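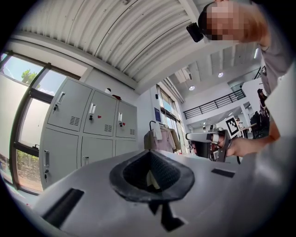 Bear box and food storage inspection, Detulen backcountry unit, opening round for September. Covers the 12 steel lockers between Urgate trailhead and Andrade Lake, plus the hang poles at the two upper camps. Anyone working at a site wears a short-sleeved or close-cuffed shirt, as loose cuffs catch in the latch recess. Mark each item P (pass), F (fail) or N (not checked) and add a comment for every F.

1. Locker set at least 100 feet from the nearest tent pad. P
Comment: Andrade Lake locker 3 measures 100 feet exactly. Do not add pads on that side.

2. Anchor bolts tight, no rocking under a hard push. F
Comment: Urgate locker 1 moves on the downhill corner. Soil washed out under the base plate. Repack with crushed rock before snow.

3. Latch closes fully and cannot be worked with a flat bar from outside. P

4. Door gap even along hinge side. F
Comment: Locker 7 door is bent at the top. Claw marks on the paint, old, no hair. Still latches. Replace hinge pin and recheck.

5. Interior free of food, wrappers and fuel. F
Comment: Half a bag of rice and two fuel cans in locker 4. Packed out. Fuel goes to the Kandport yard, not the station trash.

6. Instruction plate present and readable from standing height. P
Comment: Locker 9 plate is faded but can be read. Order one spare.

7. Hang pole upright, cable not frayed, hooks closed. N
Comment: Upper camp not reached, creek too high to cross. Carry over to next round.

8. Rated load tag on pole reads 400 pounds. N
Comment: See item 7. The older tag at this camp read 600 - that figure is wrong for this cable and the tag must come off.

9. Fresh sign within 80 yards (tracks, scat, rolled logs). P
Comment: None at the lower sites. One rolled log past locker 11, outside the distance, logged separately.

Recheck items 2 and 4 before the Urgate gate closes. Items 7 and 8 stay open.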